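27th December
Bedroom set, Dirkville, handheld gripper, both sides

77 episodes recorded, 4 dropped at ingest for tracking loss, 7 more flagged for review. Running total for the Gondell split is now 1,332. Reijo Kiiskinen has the flagged list.
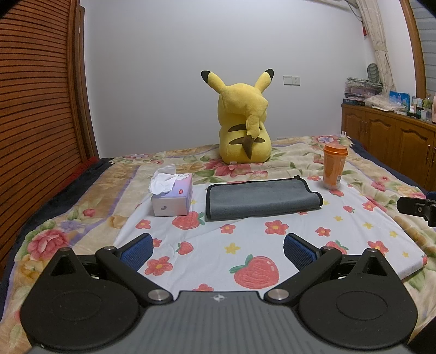

Tracking loss is still mostly a texture problem. The pose estimator gets few corners off the bare wall and drifts when the view tips up. With the floral blanket and the strawberry print on the bed it has plenty to hold on to, so start poses stay low. Opening width goes to full before each approach; check it against the log, the Stiltine encoder had an offset in February.

Labels: "cloth" for the folded gray one, "cup" for the orange one with the lid. Do not use "towel". Hinata Sekiguchi's script rejects it.

To do: rerun calibration on the left unit, copy raw files to Oksanen, ask Reijo about the timestamp gap.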